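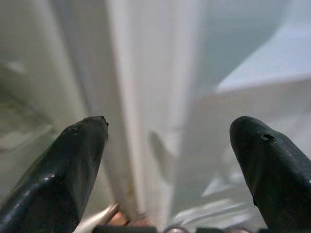 Page 296

Figure 4. Dark gripper fingers with a smooth, slightly glossy finish. Soft highlights lie along the upper edges, and there is a small notch at the rim of the left tip.

4.2 Wording of surface condition

The second group of terms in the reports concerns surfaces. Lending desks in Derkwood and Lovwood both ask the clerk to write a short note on the condition of each item when it goes out and again when it comes back. The form has one line for this. It offers no list of terms, and the printed guide says only that the note should be "short and clear." Clerks therefore choose their own words, and those words become the record that a borrower may later dispute.

We read all 2413 reports in the sample and marked every word or phrase that referred to the outside of an item. Terms for missing parts, such as lids and cords, were handled in Section 4.1 and are left out here. Terms for dirt were kept apart from terms for damage wherever the report allowed it. Many did not. A note that reads "marks on handle" could mean grease or it could mean scratches, and we coded these notes as unclear.

Clerks at both desks had a small working vocabulary. "Scratched," "worn," "chipped" and "fine" made up most of the notes, with "fine" the most common by a wide margin. Derkwood clerks used "chipped" for nearly any loss of material at an edge, whatever its size. Lovwood clerks tended to split the same cases between "chipped" and "nicked," and a few wrote "dinged," a word that also turned up for dents with no loss of material. When items moved between the two desks, the same damage could appear under three different names in one item's history.

Color and shine gave more trouble than damage. Dark items were called black in almost every report, including items that the purchase record lists as dark green, dark brown or navy. The finish in Figure 4 shows the difficulty. It is very dark, nearly black, with a faint greenish tint, and whether a clerk would call it black, green or gray is hard to predict from the reports. The same holds for shine. Under one light a coated surface may be noted as glossy, and a second clerk at a different counter may call it dull. In the Lovwood reports, "shiny" was used in some cases as a term of praise for a clean item and in others as a sign of wear, as in "handle gone shiny." Only the rest of the note told us which was meant, and in short notes there was no rest.

We also looked at how location was written. A report that says "chip" without saying where is of little use when the item comes back with two chips. Most Derkwood notes gave no location. Lovwood notes gave one more often, but used words that depend on how the item is held or set down: "front," "left," "near side." For a ladder or a folding table, these words can point to opposite ends. The clearest notes tied the damage to a named part, such as a rim, a tip or a hinge.

The Zukley scale, which we used as a comparison, asks the clerk to pick one of 9 grades for overall condition and leaves the wording open. It was tested at Derkwood beginning in October on 800 of the loans in the sample. Grades were entered for nearly all of them. The written notes beside the grades became shorter during the test, and many were left blank. Two items with the same grade could have very different histories, one with faded paint and one with a broken edge, and the grade alone did not separate them. We do not take this as a fault in the scale, which was made for deciding when to replace stock. It does mean that a grade cannot stand in for a note when the question is whether a certain mark was there before the loan.

Software supplied by Cha stores both the grade and the note, but its search screen reads only the grade. Staff who wanted to find an earlier note had to open each loan in turn. Clerks at Lovwood kept a paper notebook for items they expected to be disputed, and the entries in it were longer and more exact than those in the system. The notebook entries are not part of the sample. We read them after coding was finished and used them only to check our reading of unclear terms. In several cases they changed our view of what a clerk had meant by "worn," which at Lovwood could include loose joints as well as thin or rubbed surfaces.

Coding of unclear notes was done twice, with the second pass made from a fresh printout that did not carry the first set of codes. Where the two passes differed, the note stayed in the unclear group. The effect of this choice on the dispute rates is reported in Section 4.3, together with the results for each type of item.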